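Mondel Claims Table, README

Household contents claims from one mid-sized insurer, Calado, with names and policy numbers removed. The file has 812 rows, last touched Saturday, November 3, 2018. Calado calls it representative. I doubt it -- 440 of those rows come from a single storm in August.
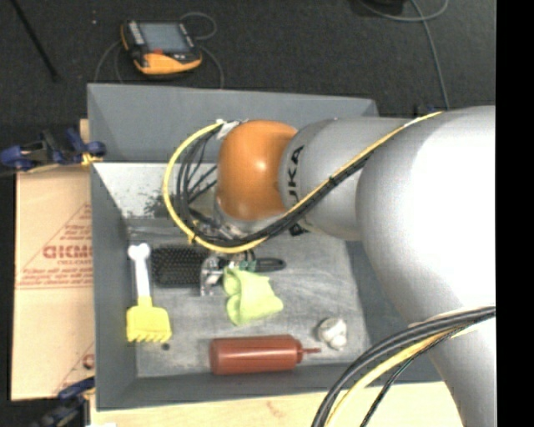
The "settled" column is the one to be wary of. It mixes offers with payments, and Plando's cleanup script didn't sort them out, whatever its notes claim. Excesses under $300 are coded as zero.

Don't price anything off this. Fine for testing an import, maybe.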